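设备维护简讯：二号单元机械手的日常保养

作者：Brijesh Dubey，Pallholm 测试间

各位同事好。上期简讯出来以后，有几位同事问我，二号单元的机械手现在由谁保养，多久保养一次。从一月份开始，这个工作由我负责。我的中文写得不太好，请大家多包涵，看不明白的地方可以直接来测试间找我。

先说单元的情况。二号单元用来做家用电器的开门和取物测试，机械臂装在可以移动的底座上，手是黑色的多关节手，手腕旁边有一个小相机。这只手到今年 5 月 5 日的换班为止，已经做了 1397 次抓取循环。它不是新的，但是状态还可以。主要的磨损在手指关节，电机没有发现问题。

保养的第一步是停机。请先在控制柜上按停止，等手臂完全不动，然后再把手靠近。手上的绿色指示灯亮着的时候，表示手还有电，这个时候不可以用工具碰关节。我们在一月份有一次忘记了这一点，手指突然合起来，螺丝刀被夹住了，幸好没有人受伤。后来我在控制柜的门上贴了一张纸，请不要撕掉。

断电以后检查螺丝。手指根部的大螺丝是转轴，不需要每次拧，只要看它和旁边的板有没有间隙。小螺丝容易松，每次都要用小扭力扳手检查一遍。Vilness 的同事以前喜欢在小螺丝上涂很多螺纹胶，我建议只涂一点点，涂得太多会流到关节里面，手指动起来就发涩。 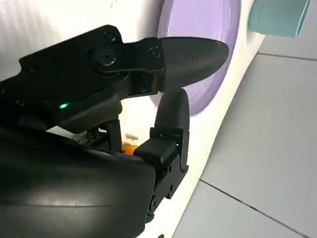
指尖的磨损要用手电筒从侧面照着看。碳纤维纹路的表面如果发白，或者摸起来有毛刺，就要换。备用指尖放在 Tran 柜子的第 3 层，现在还有 2 个，我已经向 Ploltora 订了新的，还没有收到。如果您用掉了一个，请在柜子里的本子上写一下日期和名字。

换好指尖以后要重新校准手指的闭合位置。方法是让上下两个手指慢慢靠近，快要碰到的时候停下来，在屏幕上记录这个位置，然后打开，再做一次。两次的数值如果相差很大，多半是连杆那里有灰尘，请用软毛刷清理，不要用压缩空气直接吹，灰尘会进到更里面去。清理和校准一共需要的时间，最多 20 分钟，熟练以后会快一些。

校准通过以后，还要在真的电器前面试一下。我一般让手停在门圈前面，低速开合几次，看相机的画面里手指有没有歪，同时听关节的声音。声音应该是均匀的。如果有“嗒嗒”的声音，请把手退回来，再检查一次转轴。地砖的缝有时候会让底座稍微倾斜，所以试之前也请看一下底座的四个脚是不是都放平了。

另外有一件小事。手腕外壳请用微湿的无绒布擦，不要用酒精。去年有人用酒精擦过，外壳上留下了一块擦不掉的印子，对功能没有影响，可是检查裂纹的时候很容易看错。

下一次我打算更换手指内侧的细连杆，旧的已经有一点晃。更换的时候单元要停半天，具体时间等零件到了再通知。需要在那几天用二号单元的同事，请提前给我写邮件，我会尽量把时间错开。保养记录表放在控制柜右边的文件夹里，谁都可以看。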